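Workshop Tips: Getting Two Small Arms to Fold Cloth

Software notes from the Bondevby bench, updated 5/4/26

These tips cover the software side of folding towels, napkins and fleece throws with a pair of tabletop arms. They assume your arms already move, your cameras already stream, and you can stop everything with one button. If you can't do the last one, fix that first.

Before you start

Set the table height in the config file every time the table is moved. Lower each gripper by hand until a sheet of paper just drags under the fingers, read the height, and save it as the floor. Do this at both ends of the table. Most tables are not level, and a single floor value will have one arm pressing into the wood while the other closes on air.

Lock exposure and white balance on every camera. Auto exposure shifts when a pale cloth is lifted toward the lens, and the segmentation model then loses the hem. Bradley Dobson lost two evenings to this before he looked at the raw video.

Name your cameras by where they are mounted. "left_side" is still clear in October. "cam2" is not, and the port order can change after a restart.

Finding the cloth

Cream cloth on light wood is hard to segment by color. Use depth if you have it. If you don't, train the mask on edges and seams. A stitched hem is the most reliable line on a plain cloth, and it keeps its direction when the cloth is bunched.

Label the hem and the fold separately. A fold looks like an edge to the model, and a planner that grabs a fold will lift two layers. We went through 600 stills and relabeled them with three classes: hem, fold and body. Wrong grabs dropped from 26 in 200 tries to 19, and most of those left were at the corners.

Leave thick fleece for last. It stands up when pushed and can hide the far arm from a side camera. Have the tracker hold the last known position for half a second, then pause both arms if the cloth is still in the way. Do not let it guess.

Planning the grab

Pick a grab point a finger's width in from the hem. Right on the hem, the cloth slips out. Farther in, the gripper pinches up a tent of fabric that won't lie flat later.

Come in at an angle for thin cloth and straight down for thick. We keep this as a setting for each cloth in Rollemico, the small planner Jordan Kettle wrote for the bench. Any planner that lets you set an approach direction will do the same job.

Close the gripper in two steps: to half width, wait for the cloth to settle, then the rest of the way. Check the motor current after the second step. If it matches the empty reading you took at startup, open up and try again. Allow three tries and then stop for a person.

Moving both arms

Run both arms off one clock. If each arm has its own loop, stamp every command with the shared time and throw out anything stale. Two arms a little out of step will pull a towel crooked, and the error grows all the way across the table.

Give each arm its own half of the table plus a shared strip down the middle. Only one arm may hold the strip at a time unless they are carrying the same cloth. It's a crude rule but easy to debug.

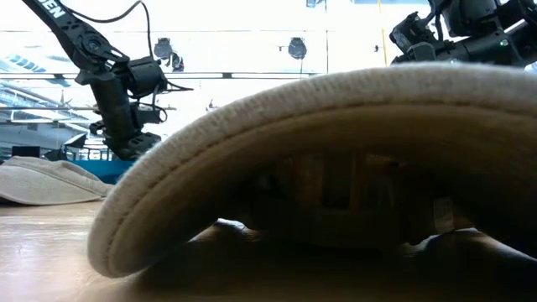 Slow down for the last third of any lift. Cloth swings, and a fast stop throws the loose end back over the grippers. Cutting the speed limit in half above the midpoint costs very little time over a full fold.

Add cable limits to the wrist joints, even if the motors allow more travel. Turn each joint by hand, note where the cable starts to pull, and set the soft limit a few degrees short of that. Tudor Preda keeps these numbers in the same file as the table height so they get checked together.

Saving your runs

Log the planned path and the measured path side by side. When a fold goes wrong you need to know whether the plan was bad or the arm didn't follow it.

Keep failed runs. Put them in their own folder with a short plain note, such as "grabbed two layers" or "lost hem at corner." Liam Dunmore tags his in Musis so they can be searched by cloth. A spreadsheet works too.

Change one setting between runs. Write the old value next to the new one.

Quick fixes

Gripper opens at random: check for a stale command in the queue before you blame the motor.

Mask flickers: average it over five frames.

Fold drifts to one side: redo the floor height, then check the clock.

Planner says no path: the middle strip is still held. Release it in your error handler as well as at the end of a normal run.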